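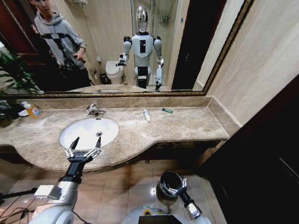
Preltik Home Capture Kit

Preltik is a teleoperation and recording kit for collecting demonstrations in occupied homes. An operator drives a two-armed humanoid from inside the room, and the kit stores camera video, joint positions and gripper commands on a single clock. Output is one folder per episode, ready for imitation learning.

Camera views

Each episode holds a head view and a wrist view. The head view covers both arms and the work surface. The wrist view keeps the finger pads in sight at close range, with the marble backsplash behind them and the basin rim below. In bathrooms, the vanity mirror returns the robot and the operator in both views. Preltik tags such episodes "reflective" so they can be weighted or held out during training.

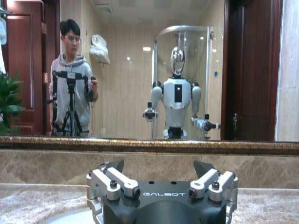 Recording specifications

Control rate: 40 Hz
Episode length: up to 500 seconds
Gripper type: parallel, two-finger
Operators per session: one
Storage: removable drive, 18 episodes buffered on board if the drive is absent

Task sets

The bathroom set covers picking up small containers, clearing tubes and bottles from a counter, and working near a sink. Each task is recorded from at least 3 starting positions. Failed grasps are kept and labeled. Kitchen and bedroom sets are sold separately; the laundry set ships in July.

Ordering

Preltik is built by Vurkham and sold with or without operator training. Lead time is about three weeks. For quotes and sample episodes, contact Delphine Mercado, Vurkham Data Products, Plokville office.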